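Is teleop really worth it over hand guiding for picking up cloth?

Rocío Villalobos
Two arms, one task: cloth and a bin. The Skokel rep swears remote control gives cleaner demos than pushing the arm around by hand. I did 16 by hand and the policy still grabs air. Before I pay for a leader rig, has anyone seen a real difference? The rest of the table stays set up for other tasks.

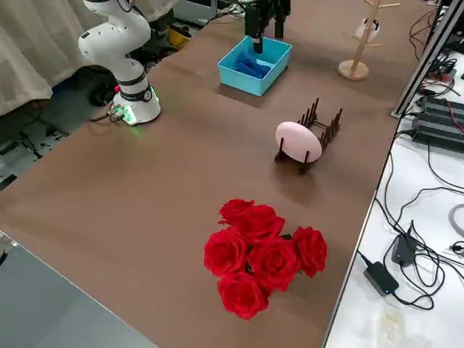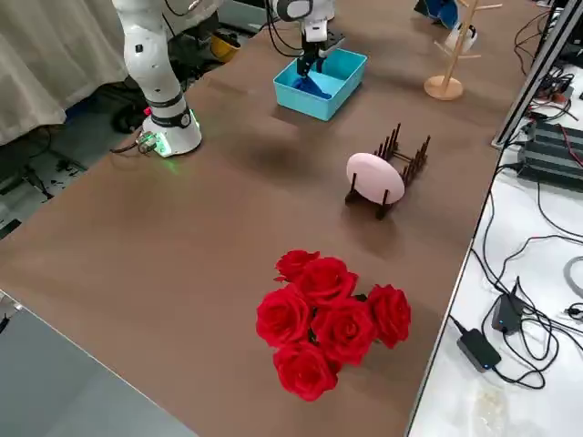
The gripper is down in the blue bin in both.

Replies

rolurach_fan
Teleop. Everybody uses it now.

Miranda
"Everybody uses it" isn't a result. I've run both and I don't buy the sales pitch. Remote control keeps your hands out of the camera view, fine. You also lose feel, and cloth is where you miss it. 16 demos is thin either way. Record more, start the cloth in different spots, and throw out any take where you hesitated. I dropped 7 of mine. Borrow a rig before you buy one.

zolthorpe
Check your gripper timing first. Mine was lagging and I blamed the demos for a month.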